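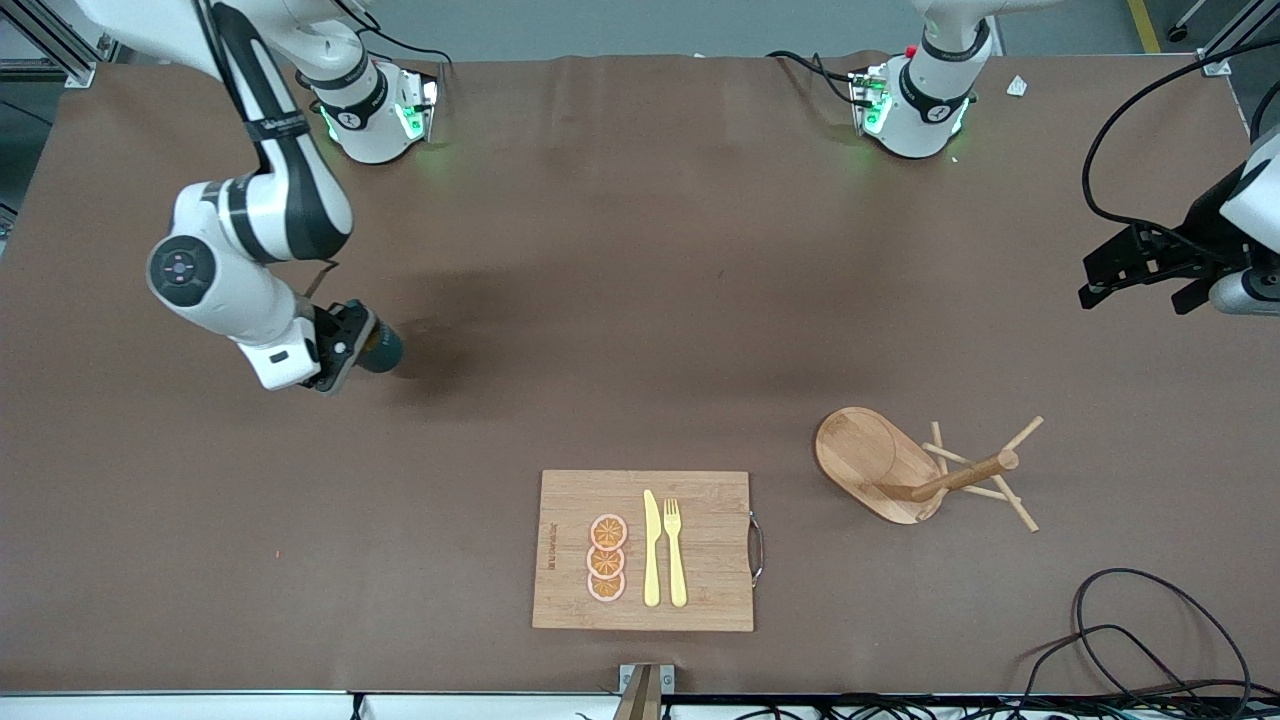 Bench 2, brown top, green lights on at the far edge.

Notebook, dye shed, Wombridge
May 2026

Madder vat trials, second round. Carrying on from the page with the tea stain. The first round came out too brown on wool and patchy on linen, so this time the aim is one red I can repeat, on wool only, before going back to plant fibres.

Yarn is the undyed two-ply from the Ó Súilleabháin mill, same delivery as before. Total on the shelf before starting was 214 skeins. I have put the ones with the greenish label ties to one side as they felt greasier than the rest and I don't want them mixed in.

Scour

Soft water from the butt, pH-neutral wool wash, held at a low simmer and left to cool in the pot overnight. Two rinses. The rinse water from the first batch was still cloudy so that batch had a third. I should have done that in round one and I think a good part of the patchiness came from there, although the linen had other problems of its own.

Note for anyone repeating this: weigh the yarn dry and before scouring. I weighed after scouring in the first round and all my mordant figures were slightly off as a result. They are crossed out in the earlier pages, please don't copy them.

Mordant

Alum at 12 per cent of dry weight, cream of tartar at 5 per cent. Brought up over an hour, held for an hour, left in to cool. One group has alum only, no tartar, as a comparison. The tartar group feels softer. I can't see any difference in colour before dyeing, and didn't expect to.

The alum tub is getting low. The new one is on the shelf under the window and is a finer grind, so go by weight and ignore the scoop.

Dye bath

Root is from the Sterar sack, chopped, not powdered. Soaked overnight in cold water and the first water poured off and kept in the lidded bucket. That first water is yellowish and I have been told both to keep it in and to throw it away. In round one it stayed in. This time the main bath goes without it, and a small pot gets it back, to settle the argument.

Ratio is equal weights of root and dry yarn. Chalk added to the main bath, half a teaspoon to each 5 litres, as our butt water is very soft. The colour of the liquor changed within a minute or so of the chalk going in, from orange-brown to something much closer to brick.

Temperature log for the main bath, degrees C:
start: 18
30 min: 41
60 min: 58
90 min: 66
120 min: 66
150 min: 65
180 min: 66, heat off

I kept it at 66 this time and did not let it go above. In round one the thermometer was hanging against the side of the pot and reading low, so the bath had probably been well over 70 for most of the afternoon. Madder goes brown if you cook it. The clip is now fixed so the probe hangs in the middle. If you move it to clean the pot, please put it back the same way.

Left the yarn in overnight with the lid on.

Results so far

Main bath, alum and tartar: a warm red, leaning slightly to orange, even along the length of the skein. Best so far. Matches the card marked 9 in the old shade book quite well in daylight, less well under the strip light, where it goes pinker than the card does.

Main bath, alum only: close, a little deeper, slightly duller. One skein has a paler band where the tie was too tight. Figure-of-eight ties from now on, and loose.

Small pot, first water put back: noticeably more orange. Nice colour, wrong colour. I'd use it for something else.

Exhaust bath: second lot of yarn through the same liquor gave a coral, third lot a pale peach. The peach is weak but even. I was going to throw the liquor away after the second and am glad I didn't.

Modifiers

Tried on short lengths only, not whole skeins.

Iron, very weak, two minutes: plum brown. Went too far almost at once. The length that had one minute is better. Iron pot and iron spoon stay on the bottom shelf and don't come near anything else.

Washing soda, cold, ten minutes: pushes it towards pink. Wool feels a bit harsh after. Not worth it.

Vinegar: more orange, very slight. I could not tell the wet sample from the control. Dry, I can just about see it.

Copper: not tried. We agreed not to, because of the drain.

Washing and rubbing

Cut a length from each, stitched to white cotton, washed by hand at 40. Main bath lengths left hardly anything on the cotton. The alum-only length left a faint pink mark. The iron length left nothing. Dry rub on white cloth was clean for all of them. Wet rub gave a trace on the alum-only one again. It might want a longer rinse and I will do that before blaming the tartar.

Light test is in the south window, half of each card covered with foil and black paper. Cards went up on the same morning. I will look in June and not before -- last time I kept lifting the foil to check and then couldn't say how long anything had been covered.

Quantities

The blanket order for Womeo needs 104 skeins in the one red. The big pot takes 26 comfortably, so four baths. I would sooner do four baths at 26 than try to squeeze in more and get three, as the yarn has to move freely. Even at 26 it needs turning by hand every ten minutes or so for the first hour.

Four baths means four slightly different reds whatever I do. Plan is to label by bath and have the weaver take one skein from each in turn, so the difference is spread through the cloth and doesn't make a stripe. Have asked for this in writing with the order.

Root needed: equal weight again, so most of what is left in the sack. Next sack may not be the same strength. I will keep back a jar of the present one, dated, so there is something to compare.

Things that went wrong

Lost one skein in the scour. It came off its tie and felted against the paddle. It's in the rag box if anyone wants it for padding.

Muslin bag split in the small pot and there are bits of root all through that yarn. Most shook out once dry. Use the double bag, or two of the thin ones.

The scales drift when the extractor is on. Turn it off, weigh, turn it back on.

Root water on the floor by the sink has stained the grout. Tried bicarb, no change.

To do

Repeat the main bath once more, same figures, before starting the order
Alum only again with a longer rinse
pH strips, nearly out
Ask whether the butt can be moved away from the lilac, there are flowers in it
Write up the peach properly, with weights
Wind off sample cards for the shade book, two of each, one to stay here
Linen: read up on tannin first, then start small

Spent root is drying on the rack by the back door. Please leave it, I want to see if there is anything left in it for a second soak.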